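Learning from Demonstration, Unit 6
Handout: Where the Examples Come From
Notes by Murdo Purves, revised 23 Feb 2024

Read before the lab. Bring the Lacerda paper, and bring your doubts about it.

6.1 The claim

The usual pitch goes like this. Teaching a robot arm by driving it around with a joystick is slow and costly. So take the arm away, give a person a hand-held gripper with a camera on it, let them do the task with their own arms, and train the policy on what the camera saw. You can work in any room. You can collect a thousand examples while the other lab is still bolting its arm to a table.

I believe the part about speed. The rest needs more care than it gets. "Any room" is a statement about where you could collect, and most groups collect in the room they already have. Look at the training set behind almost any impressive video and you will find the same floor, the same ceiling lights and the same few people.

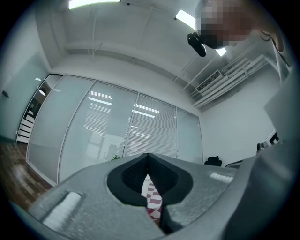 Suppose your set has 1834 episodes from one office. How many examples is that? For the motion of the fingers, perhaps a lot. For the question of what a room looks like, it is one. A model that has seen one room 1834 times has had no reason to learn what part of the view matters. It may use the gripper tips and the object. It may just as well use the blinds. The loss curve will look the same either way, and so will a test done in that office.

6.2 What the wrist camera knows

A camera on the tool sees the fingers up close and a wide slice of everything else. It doesn't see force. If the demonstrator squeezes too hard, the images may barely change, and the policy inherits the squeeze without any record of it. Tracking of the tool's position comes from somewhere else: the camera's own motion, markers, a headset, or a mix. Each of these fails in its own way. Blank walls and glass are hard on visual tracking. Markers need to be seen by something. Ask of any dataset how many episodes were thrown out for bad tracking, and whether the ones thrown out were the hard ones. They usually were.

The Hestari set, which we use for the homework, lists 808 episodes after filtering. The page doesn't say how many there were before. I wrote to ask in March of last year and am still waiting.

6.3 Two hands

Two-handed collection doubles the gear and more than doubles the ways to go wrong. The clocks on the two tools must agree. The position of one tool relative to the other has to be right, and small errors that wouldn't matter for a single hand will ruin a handover.
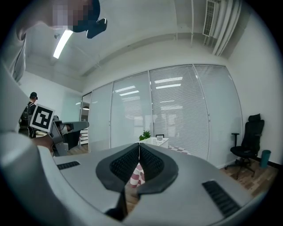 Fig. 6.2. Second gripper with its square marker, seen from the camera on the other gripper.

There is also the person. People look around, lean in, and use what they see with their own eyes to decide the next move. The policy gets only what the tool cameras get. If the demonstrator looked at something off to the side before reaching, the recording shows a reach with no visible cause. Tobias Sorensen calls this "teaching by secret," and his Bostdale report has the best short treatment of it I know (section 2, skip the math on first reading).

Other people in the room are a smaller worry, but a real one. If somebody is in view in most training episodes and gone at test time, you have changed the input. Whether it matters is something to measure. Please don't tell me in the write-up that the network "learns to ignore it" unless you checked.

6.4 For the lab

Each pair collects 12 episodes of one simple task. Before you start, write down in one sentence what counts as success. Keep the failed attempts in a separate folder and don't delete them. Note who held the tool.

Then swap data with another pair and answer:

Could you tell from the video alone why each move was made?
Which background features are the same in every episode?
What would you change in the room first, and what do you expect to break?

One page, due before the next meeting. The Purel grippers go back on the charging shelf with the switch off.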